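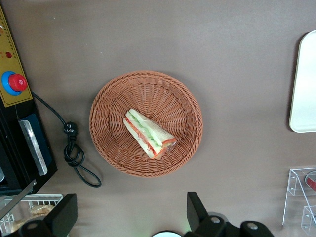

Does a stop button on one machine have to stop everything else on the same bench?
It depends on the risk assessment. Where two machines share a work area, the area each stop control covers must be decided, written down and made plain to the person standing there.

3. Stop controls and bench layout

The Sengar test bench at Mevomberg was assessed in July against our course checklist of 10 points. The bench carries tabletop equipment with its own emergency-stop button, red on a blue base with a yellow panel behind it, and the arm works within reach of it. The arm has a separate stop on its pendant.

3.1 Findings

Two points were not met. First, the stop buttons had no label saying what they cut. A user could press the nearer one and expect the arm to halt. Secondly, loose cable was allowed on the table – the checklist asks for power leads to be clipped or routed behind the equipment, outside the path of the gripper.

3.2 Changes to the procedure

The Mikeo script now holds the arm at its start position until the operator confirms that both stops have been tested. Cable routing is checked at the same step. Baskets and trays may stand anywhere in the marked area, provided the stop button can be reached without passing a hand between the gripper fingers.

The revised procedure was used for 286 pick attempts with the Corkar gripper. Labels are still on order. Section 4 covers speed limits.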